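Teaching the arm to clear the table, part 7

6/23/25

I got the bowl! Well, I got the gripper to go to the bowl every single time I asked, and after the month I've had I'm counting it.

If you're new, I've been working on a table-clearing project since March in a shared workshop called Lostitz. I named the software Draltov after a misspelled folder and now it's too late to change it. The idea is simple enough that I explained it to my mum in one go: put a mess of dishes and toy food on a table, and have the arm sort it out without me touching anything. The dishes go on the tray, the food goes in a bowl, done. Last time I'd managed to get it moving smoothly but it kept stopping well short of everything, like it was too polite to reach.

The trouble was my calibration. I'd measured the arm's position on the table by hand with a tape, and I was out by more than I care to admit. So I scrapped those numbers and wrote a little routine that touches the fingertips to a set of known points and works the offset out for itself. It takes a few minutes to run and I could have saved myself weeks. The old config file was 1613 lines of me patching over the same mistake in different spots. The new one is 447, and I can read it!

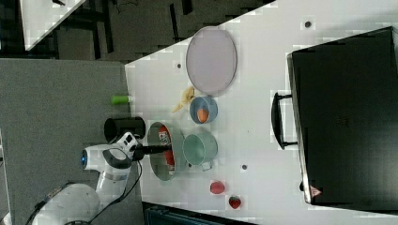
Posted by the author, hobby builder and keeper of the Draltov project

The green bowl is my favourite target right now. It's shallow with a thin rim, so the fingers have to come in at a decent angle, and there's a red packet in it to make life harder. Packets are a whole different thing from the banana. The banana is a lovely chunky shape and the arm will go after it all day long, but a packet has printing all over it and my colour matching gets very excited about the lettering and forgets about the rest. I've started using the whole outline and ignoring the colour inside it, and that's helped heaps.

The mint cup is next. I want it picked up by the body and not the handle, and at the moment the planner thinks the handle is the best thing it's ever seen. I also need to sort out the cable, which loops loosely beside the arm. I've ordered some clips from Plorbridge and I'll report back on whether they stay put when the wrist turns.

After that it's the long run. I want to do 1000 picks with the layout shuffled between goes, and log every one of them. I'm a bit scared of what that log will look like – but also I can't wait.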